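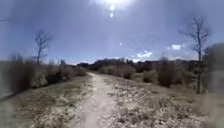 The dirt part, going up to the crest

tarnwheel
Sillside path, 5 July 2022
I want to ask about walking shoes for this kind of ground. My old Kramer pair has a hard sole and after the stony part my feet hurt until evening. In August I will walk here every week, so I look for something softer. My budget is up to 184 dollars.
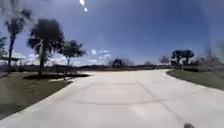 Concrete part, where it bends to the right

mossback55
Softer is a mistake for stones. You will feel each one. Keep the Kramer and buy better insoles, I paid 55 for mine.

olive_kettle
I don't agree with mossback55. On concrete a hard sole is terrible for the knees. I have the Isero low shoe, three summers now, and it is fine on both.

tarnwheel
Thank you both. The concrete is the longer part for me, so my knees are maybe more important than my toes.

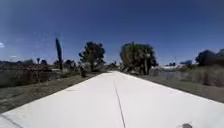 Did you take your normal size in the Isero, olive_kettle? My left foot is a little wider - with Kramer I always go half a size up.

olive_kettle
Normal size, but with thin socks.

mossback55
Cosport had them for 228 when I looked. Over your budget. I still say insoles first.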